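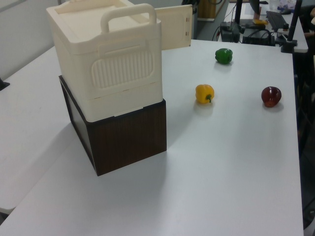 Household storage center opens at Erkevstead Hall

A new center where residents can bring in, repair and exchange used storage furniture has opened on the ground floor of Erkevstead Hall. The center is run by the Plelari Housing Association and accepts plastic boxes, wooden chests, small cabinets and shelving in usable condition.

The association said the service was set up after its spring survey of tenants, in which 276 households reported that they had thrown away at least one storage item in the past year. Broken handles, loose doors and missing lids were the faults named most often.

"Many of these items need only a hinge, a screw or a thorough cleaning," the association said in a statement. "Residents told us that they did not have the tools or the space to do the work at home."

The workroom has been fitted with white tables at standing height, and basic hand tools may be borrowed at no charge. Staff inspect each item on arrival and attach a tag listing the parts that need attention. Items that pass inspection are placed on the exchange shelves in the adjoining room, where any resident of Erkevstead may collect up to two pieces a month.

Boxes with doors are checked for alignment and for worn catches before they are released. Wooden pieces are examined for splinters, damp and insect damage. The center does not accept upholstered furniture, electrical appliances or any container that has held paint, fuel or garden chemicals.

In its trial period, which ended in August, the service received 652 items from Erkevstead and the neighboring district of Khunthong. More than 200 were returned to use without any new parts. Those beyond repair were taken apart, and their handles, rails and fittings were sorted into drawers for later use.

Funding for the first year comes from the association's maintenance budget and a grant from the Brekuvness Fund, which supports waste reduction in the region. The grant covers tools, shelving and the wages of two part-time employees. A decision on a second year will be made in the spring, and the association has said that it will publish the center's accounts before then.

Residents are asked to empty and wipe down all items before bringing them in. Large pieces – anything that cannot be carried by one person – should be registered at the front desk in advance so that a collection can be arranged. The center is open from 10 a.m. to 4 p.m. on weekdays, and the entrance is on the courtyard side of the building.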